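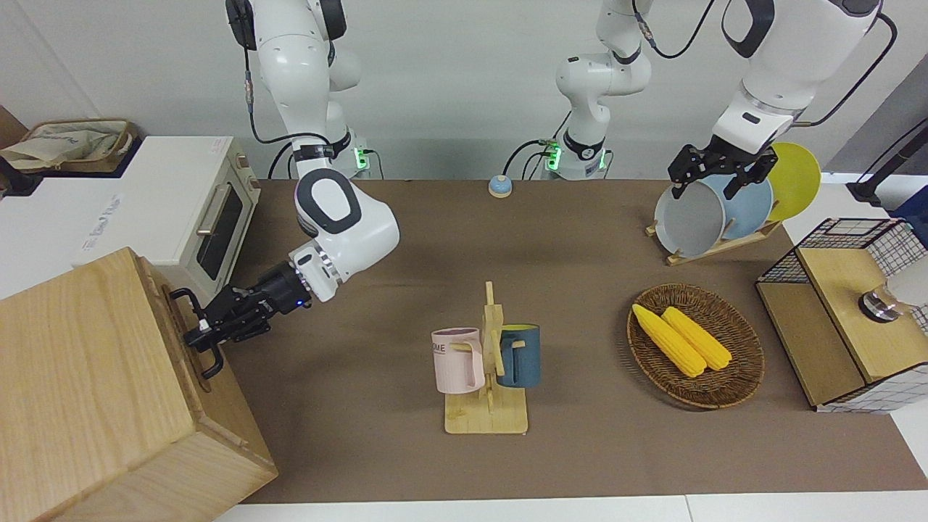 Prapai Nakpan wrote to me after my last post to say that I was starting my sourdough all wrong, and that a starter kept in the fridge wants two feedings before you ask anything of it. Okay! Fair! I'd been giving mine one sad spoonful of flour and then getting mad at the loaf.

So this week I did it her way, two feedings, the second right before bed, and used the rye I hauled back from Farnum (I bought 5 pounds, I have no self-control). The dough felt different right away, kind of bouncy, and I let it sit for eight hours while I cleaned out the pantry and found three jars of the same mustard.

The crust came out darker than I like but the inside was so good, all soft and a little sour. We ate half of it standing up with butter and the plum jam from my aunt in Drundness.

Next I want to try seeds. Or maybe raisins for December? If you've got a raisin loaf that doesn't burn on top, please send it over.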